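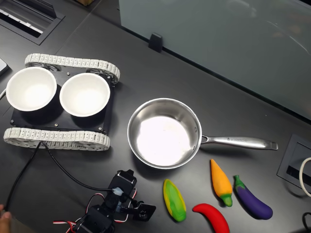
Safta Bratu thought we should have bought the Kotard kit instead, and told me so before I'd even finished my first draft: "You're paying for the tracks, and your project is all about the arm." Fair point! But our class budget was 200 dollars, the Stestlow was on sale, and I really wanted something with treads (sue me).

So this is my report on the Stestlow arm-and-tracks kit. My question was pretty simple: can a beginner get it to sort toy vegetables into a saucepan without losing their mind?

Building it took me 3 evenings. The servo brackets go together fine, but the manual skips from page 12 to the wiring like you already know what you're doing. Virgil Manole lent me his small screwdrivers, because the one in the box is junk.

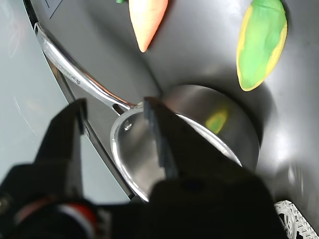

Once I had it moving, I logged roughly 54 tries at picking and dropping. The carrot was the easy one. The eggplant kept sliding away, so I slowed the wrist down in the settings and that helped a bunch.

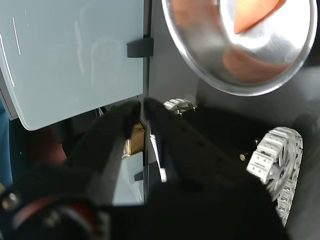 The software is where I'd take points off. It froze on me twice, and error 1231 isn't listed anywhere in the help pages. I emailed support and got an answer the next morning, which was nice (turn the wrist servo off, then on again).

Would I buy it again? Yeah, at the sale price. Next I want to try the softer finger pads from Pevton and run the eggplant again.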